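## Section 7. Corridor Doors, Lighting and Floor Clearance

Applies to all service corridors at the Vudilen building. Revised 27 March 2018. Questions concerning this section should be directed to Renji Fujimoto, Facilities Office, extension 246.

### 7.1 Opening a corridor for daily use

1. Enter from the stair end and switch on the ceiling lights. Allow the tubes to reach full brightness before proceeding.
2. Walk the full length of the corridor once. Note any tube that flickers or remains dark, and record its position on Form 53.
3. Try the lever handle of each door. The lever must return to level when released. A lever that stays down is to be reported the same day.
4. Read the sign plate on each door and confirm that it matches the current room list. Temporary paper notices may be posted below the plate, never over it.
5. Check the displays on the wall panels. Do not change any setting unless your name appears on the Kandasamy access sheet.

**Note:** Rooms reassigned after July keep their old numbers until new plates are delivered. Use the room list in the front pocket of this manual.

### 7.2 Keeping the floor clear

Corridors are routes of travel first. Staff may stand and work in them for short periods, provided that a person walking at a normal pace can pass without turning sideways. Hoses and cables must be coiled when not in use and placed close to the wall.
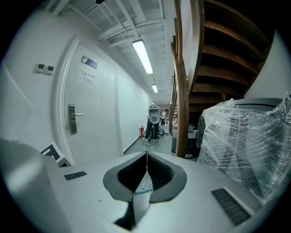
Items left on the floor overnight will be removed to the Bomow storeroom and held for 20 days. Owners may claim them by giving the room number and a short description. Unclaimed items are disposed of under Section 11.

1. Keep fire extinguishers against the wall, with the label facing outward.
2. Do not hang coats, bags or signs on an extinguisher.
3. Leave the swing of every door free -- this includes doors that are normally kept locked.
4. Return carts to their assigned rooms at the end of each shift.

**Caution:** An extinguisher that has been moved, even briefly, must be put back in its marked position before the corridor is left unattended.

### 7.3 Overhead pipes and beams

Nothing may be tied to, hung from or rested on the exposed pipes. Decorations and temporary wiring are included in this rule. Work above head height is carried out by Ferar maintenance staff only, using a ladder with a second person at its foot.

If water is found on the floor, close the corridor at both ends and call the Facilities Office -- do not attempt to trace the leak.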